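Comet NEOWISE from the Jatora Road Pullout

Tuesday, July 28, 2020

I had three tries at the comet this month and got it on the second and third. The first night was clouds from start to finish, and I drove home at eleven without taking the lens cap off the telescope.

For the second try I went up to the pullout on Jatora Road, which is 3098 feet above sea level and has a clear view to the northwest. Aurelio Herrero met me there. He brought his 20x80 binoculars and a lawn chair. I brought the small refractor and ordinary 10x50s, and the 10x50s got most of the use. The comet is too long for a telescope. At 30x all I could see was the head and the start of the tail, like a smudge with one sharp side.

In the binoculars it was a different thing. The head was yellowish to my eye and the tail went up and a little to the right. Once it was fully dark I could see it without any help if I looked slightly to one side. Aurelio saw it before I did. He usually does.

I pack the night before now. In June I drove all the way to Escobar and found I had left the power cord for the mount at home, so I spent that evening looking at the Moon by hand.
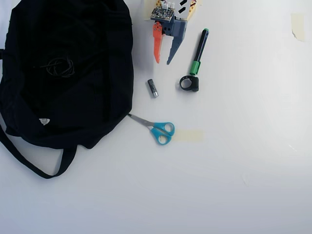

Black duffel, with a coiled cable on top.

The third try was from the field behind Noelia Paredes's house, outside Bolledau. Her sky is darker than the pullout but there is a row of trees to the west, and the comet was already higher by then so the trees didn't matter. It was clearly fainter. I could not see it with just my eyes, and the tail was shorter in the binoculars. The Moon was up too, which didn't help.

We stayed another hour and looked at Jupiter and Saturn, both low in the south. Saturn's rings were easy at 30x. Noelia's son got a look at them and asked if he could see the comet again, so we went back to it.

Some notes for anyone still trying: look northwest after the last of the twilight is gone, start below the bowl of the Big Dipper, and sweep slowly with the lowest power you have. Give your eyes twenty minutes with no phone. Bug spray goes on before you handle the eyepieces, and then wash your hands.

I have a few sketches from the second night that I still need to scan. They will go up with the Vakismont club report when I get to it.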